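Working Papers > Food, Work and Everyday Life

24 September 2018
By Gerardo Abella and Jocelyn Espiritu

Search this site Enter keywords Go

4. What the desk snack can and cannot tell us

4.1 The claim

Much has been made of the office desk as a place where good habits might be planted. The argument, put most firmly in the Flatberg programme papers, runs as follows. People eat and drink what is within reach. If water and fruit are within reach, people will drink water and eat fruit, and will go less often to the machine in the corridor. Employers are then invited to pay for the water and the fruit.

We do not doubt the first half of this. Anyone who has worked beside an open tin of biscuits can vouch for it. Our quarrel is with the second half, and with how quickly the literature moves from a thing being on a table to a thing being consumed. An apple on a desk at ten in the morning is very often the same apple at four. Flatberg recorded fruit as "taken up" once it had left the bowl. We can find no record in its papers of where it went next.

4.2 Our own figures

We followed 104 desk workers at two sites, Metwally and Praltent, over 14 working days in January. Each morning every worker was given one bottle of water, one piece of fruit and a paper cup. At the end of the day we went round and noted what was left. We also asked each worker to fill in a short slip saying what they had eaten and drunk.

The slips and the leftovers did not agree. Workers at both sites wrote down more fruit than could have been eaten, given what was still lying on the desks and in the bins. The gap was wider at Praltent, where the team leader collected the slips by hand. We take this as a plain case of people writing what they thought was wanted. It is also a warning about the Pristetti survey, which had almost 600 replies and is quoted everywhere, but which rests on slips of this kind and nothing else.

Water is a harder case. A half-full bottle tells us that some water has gone, but not into whom, or into which pot plant. Several workers at Metwally kept the same bottle for days and topped it up at the tap, leaving the new ones in a drawer. By our count they drank nothing. By their own account they drank more than before, and we are inclined to believe them. Any measure based on sealed and unsealed bottles will get these people wrong, and there is no reason to think they are rare.

4.3 The trouble with the cup

The cup was added late, at the request of the Metwally site, and we now think it was a mistake. We had supposed that a cup would make the water easier to drink. A bottle with a screw cap is already easy to drink from, and few of our workers saw any point in pouring from one thing into another. What the cup did do was travel. It went to the kitchen and came back with tea in it, or it stayed on the desk and filled up with pen lids and apple cores.

This matters for more than tidiness. In the Flatberg coding sheet a used cup stands for a drink of water. Had we followed that sheet, we would have reported a rise in water drinking at both sites, and a good part of it would have been tea. The same sheet gives no code at all for a cup used as a bin.

4.4 Layout

A further claim is that the order of things on the table makes a difference, with the item nearest the hand being picked first. We set the three items out in one fixed way for the first half of the study and let workers arrange them as they liked for the second.

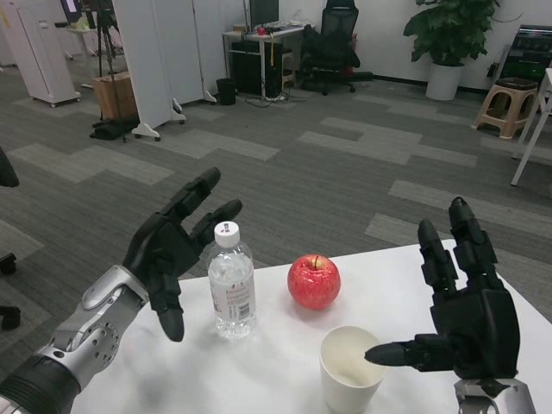
Figure 3. Bottled water, a red apple and an empty paper cup on a white table.

We found no change between the two halves that we would care to defend. Most workers moved everything within minutes of sitting down, usually to make room for a keyboard, so that the fixed layout was fixed only until they arrived. Those who left the items alone tended to be those who left them alone altogether. A study that sets out its table with care and then looks away is measuring its own care.

It may be said that our workers were too few, or that January is a poor month for apples. Both points are fair. The fruit at Praltent was bruised on more than one morning, and two workers told us they would have eaten a pear. Yet these are the conditions under which any such scheme would have to run. If the effect needs good fruit, a clear desk and someone standing by to keep the order straight, then it is a small effect, and employers should be told so before they are asked for money.

4.5 What we would keep

We would keep the end-of-day round. It is dull work and it adds 50 minutes to the day at the larger site, but it was the only part of our method that caught us out when we were wrong. We would drop the cup. We would weigh the bottles, not look at them, and mark each one so that refilling could be seen. And we would stop asking people what they had eaten on a slip that their team leader was going to read.

Whether the workers themselves were any better off we cannot say. Some thanked us for the water. One asked if the fruit could be stopped, as it was drawing flies. The sickness records from the two sites are kept in different ways and could not be joined, and we have left them out of the tables in section 5.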